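TEX 323 Garment Closures
Unit 2 handout: Molded tooth zippers

Read this before the bench session. Bring your seam ripper, a short ruler and the zipper sample card from Unit 1.

Types of chain

Most zippers you will handle fall into one of three groups. Coil zippers have a continuous filament sewn or woven to the tape. Metal zippers have separate teeth clamped on. Molded zippers have plastic teeth formed directly onto the tape by injection. This unit deals with the molded kind.

Molded teeth are wide and easy to see, so they are a good place to learn how a chain works. Each tooth has a head and a small hollow, and the head of one sits in the hollow of the one across from it. The slider brings the two rows together at the correct angle. If the angle is off, the teeth ride over each other and the chain opens behind the slider.

Setting a molded zipper in knit

Knit fabric stretches and the tape does not. If you pull the knit while sewing, the seam will ripple when it relaxes. Lay the fabric flat, baste the tape by hand, then stitch with a zipper foot. A strip of light fusible on the seam allowance helps with soft knits – cut it on the stable grain.
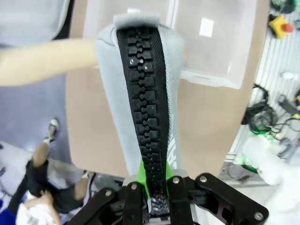 Keep the stitching line far enough from the teeth for the slider to pass. On the Darico samples the line is already marked on the tape. On the Womeck samples you will have to mark it yourself with chalk.

Where the zipper crosses from one fabric to another, match the seams on both sides before you baste. A step between left and right shows up clearly when the two sides are different colors. Close the zipper, mark both tapes at the seam, open it and pin to the marks.

Checking the slider

Run the slider the full length 2 times with the fabric flat and 2 times with it bent over the table edge. Hold the fabric just below the slider with one hand and move the pull with the other. Do not yank it sideways. Write down any place where it drags, and check there first for caught fabric or thread.

For next time

Read the Benavides chapter on separating zippers, up to the section on retainer boxes. The Misgate worksheet is due at the start of class. Staple your stitched sample to the back and label the fabric and the chain type.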